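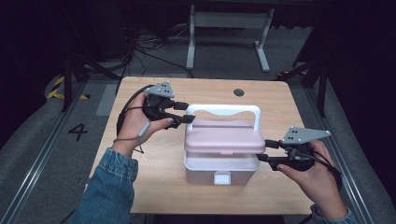

What goes in a small box with a handle?

Whatever you are tired of looking for. Batteries, hair ties, the good scissors, the tape that was on the counter yesterday.

FOR IMMEDIATE RELEASE

Wundel Home Adds a Small Carry Box to Its Storage Line and Asks Customers to Please Put Something in It

BRENWOOD – Wundel Home, the maker of household storage for people who own more than they admit, will start selling its Skundau carry box in March. The Skundau is small. It has a handle and a lid, and the lid has a latch. The company considered a longer announcement and then wrote this one, which got longer anyway.

The box comes in two parts. The base is white and lets enough light through that you can make out the general shape of what's inside, though not enough to shame you. The lid is a dusty pink that the design team spent most of a winter arguing over. Earlier versions were described in meetings as "salmon," "bandage" and "guest bathroom." The final shade was picked at the end of a long afternoon by people who wanted to go home, and everyone has since claimed credit for it.

A white handle arches over the lid, with a wavy cutout along the upper bar. The wave was drawn for looks. Testers found it a comfortable place to put their fingers, and Wundel is happy to say it planned that too.

The latch sits low on the front. It is small and white and it clips the lid closed. This may sound like a modest claim. Wundel's last small box, the Toom, relied on what the catalog called a "friction-fit closure," meaning the lid stayed on until somebody picked it up. Letters about the Toom were frequent and well written. Several came with photographs of stairs. The Toom has been retired, and owners who still have one are encouraged to keep it on a shelf, at a low height, with nothing round in it.

Before settling on the Skundau's size, Wundel lent 700 sample boxes to households in and near Brenwood and asked them to keep a note of what went inside. The most popular answer was sewing things. Second was first aid, mostly bandages and one tube of something expired. Third was "misc.," which the company had asked people not to write. Nearly every household reported that the box had been moved to a different room within a week and that no one would say who moved it.

The survey also settled the matter of dividers. Wundel had planned a tray with six compartments. In testing, people filled two of them with care and used the rest for coins and a key that didn't fit anything. The tray has been dropped. The inside of the Skundau is now one open space, and customers who miss the compartments may build their own out of the small cardboard boxes they are saving for no reason.

Wundel recommends the Skundau for kitchen tables, desks, bathroom shelves and the back seat of the car. It will hold crayons, nail polish, charging cords, tea bags, or a modest collection of buttons. It will not hold a hair dryer. The company has been asked about the hair dryer more than any other object and would like to consider the subject closed.

Care is simple. Wash the box by hand with warm water and dish soap, let it dry with the lid off, and keep it away from the stove. Stickers may be applied by children. Removing the stickers is a longer project and falls outside this release.

The Skundau will be sold at the Wundel shop in Brenwood and at the housewares stores that already carry the line. It comes in one size and one color. A second color is under discussion, and on the evidence of the first one customers should not wait for it. The shop will take back any Toom lid, with or without its bottom half, and give two dollars off a Skundau in exchange. Lids do not need to be clean, although the staff would appreciate it.

About Wundel Home

Wundel Home makes boxes, bins, baskets and drawer trays from its workshop in Brenwood. Its products are meant for closets, kitchens and the spot by the front door where everything ends up. The company's own supply room is being organized and is not open to visitors.

Press contact: Wundel Home press desk, Brenwood. Sample boxes are available to reviewers on request. Please send them back empty.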